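Teaching a Gripper to Mind Its Own Stick: Final Report, Group 4

Rosine Hoarau, Mansa Antwi, Wálter Restrepo
Supervisor: Armelle Cordier
Submitted October 6, 2025

1. What we set out to do

The original proposal, written in June when we were young, promised a policy that would set a table. The version you are reading is about whether a policy can tell how a stick is sitting in a gripper. We consider this a narrowing of scope. Our supervisor used a different word.

The question is still a decent one. When people collect demonstrations with a hand-held gripper, the wrist camera travels with the jaws, so a grasped object stays nearly still in the view while the rest of the kitchen swings past behind it. A network trained on this footage can learn from the object, from the background, or from both, and it won't tell you which. We wanted to know how much our policy used the thing it was holding. We picked long thin objects (chopsticks, skewers, spoon handles) on the theory that they would be easy. They are easy to see. They are awful to insert into anything.

2. Data collection

We collected 2149 demonstrations in 21 kitchens and dining areas belonging to friends, relatives and one landlord. Each demonstration starts with the gripper open above the work surface, and ends when the utensil has been released into a holder or the person has given up. We kept the ones where the person gave up, labeled as failures.

The instructions fit on one card:

Pick up one utensil by its lower half.
Bring it upright before moving sideways.
Release it in the holder.
Please stop narrating. (Added after the first week. There is no audio in the dataset, but it slowed people down.)

We did not standardize lighting, tablecloths or clutter. Rosine argued for a plain background in the first batch and was outvoted. She would like it recorded that she was right about debugging and wrong about generalization, and the other two authors are happy to record the second half.

3. Labeling

Each demonstration got one label for the tilt of the utensil in the jaws, taken at the moment just before the sideways move. Labels were "upright," "leaning left," "leaning right" and "other." The last category was meant for blurry frames. In practice it also took in every spoon whose bowl hid the jaws.

Two of us labeled everything separately and agreed on 94 percent of the demonstrations. The arguments over the remainder lasted longer than the labeling did. Mansa holds that a stick can be upright with respect to the gripper and leaning with respect to the table, and that we should have written down which one we meant. We meant the gripper. This is now in the README in capital letters.

4. Method

We trained two versions of the same small policy on 2000 demonstrations and kept the other 149 for testing. No test kitchen appears in the training set. Version A sees the whole wrist view. Version B sees the same view with everything outside a box around the jaws painted a flat gray. The box was placed by hand once and never moved, as the jaws don't travel far within the view.

If A beats B, the background is helping. If B matches A, most of what matters is between the pads. We wrote both sentences before running anything, at Armelle's insistence, and it spared us from inventing a third one later.

5. Results

For predicting tilt, B matched A to within the spread we got from changing the random seed. For predicting where to move next, B was hopeless, as you would expect from a policy that can't see the holder. It had excellent posture and no idea where it was going.

The cases A got wrong and B got right were more useful. Most came from kitchens with strong diagonal lines behind the jaws: striped towels, parquet, checked cloth turned at an angle to the gripper. Our reading is that A was taking part of its sense of vertical from the fabric. The example below has a stick any of us would call upright, over a cloth that has other opinions. 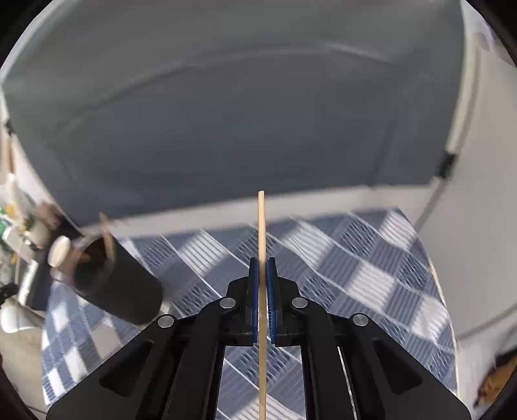
6. What went wrong

The fixed box was too tight for spoons. We noticed this after training, and then trained again.

The "other" label did too much work. With more time we would split it into "can't see" and "don't want to argue about it."

We never measured tilt in degrees. Four words were quick to assign, but they can't say whether A was off by a little or a lot on the checked cloths, and that is the first thing everyone asks.

7. Next steps

The obvious experiment is to rotate the background behind a fixed grasp and see when A changes its mind. Wálter has a script that does the rotation and leaves a halo around the jaws. It needs a cleaner mask before anyone should believe its output.

We would also like to give B a second, very low resolution view of the whole surroundings, enough to find a holder and too coarse to read a tablecloth. The table setting from the June proposal stays on the list, at the bottom.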